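Ticket 1171 – Duplicate contacts and missing source values after campaign import
Opened: Dec 5, 2016
Requester: Ljubica Ristić, Marketing Operations, Visser
Assigned to: Yolotzin Bautista, Customer Support, Pandbridge
Priority: 2
Status: Resolved

Reported issue
The customer imported a list of 641 contacts into the Osemov nurture campaign. Following the import, 113 contacts appeared twice in the campaign audience, and the "Original source" field was blank on the second record in each pair. The customer asked that no further email be sent to the audience until the records had been corrected.

Initial response
The campaign was paused at the customer's request. Support confirmed that the import had finished without an error message and that the welcome email had not been released. The customer was asked to supply the original spreadsheet and to make no manual edits to the affected records.

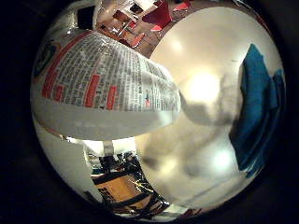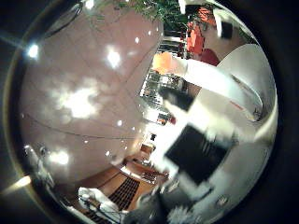
Investigation

The spreadsheet was compared with the contact database. In every affected row, the email address ended with a blank space. The import tool treated each of these addresses as new and created a second record. The source value remained on the earlier record, created by the landing page form in June.

A second fault was found in the lead scoring rules. Contacts with a blank source were being assigned to the "Direct traffic" group, so the monthly channel report overstated direct leads and understated those from organic search. The customer had raised this separately – the two matters have been joined under this ticket.

Action taken
Duplicate records were merged, with the older record kept as the primary. Trailing spaces were removed from all addresses in the list. The scoring rule was changed so that a blank source is placed in "Unassigned" pending review. The channel report was then run again and sent to the customer.

Customer reply
Ms. Ristić confirmed that the audience total now matches the spreadsheet and approved the restart of the campaign. She asked whether the same fault could affect the Osov newsletter list. Support reviewed that list and found no duplicate records.

Further notes
Customers are advised to select "Clean addresses before import" on the upload page. This setting is off by default for accounts created under the earlier plan.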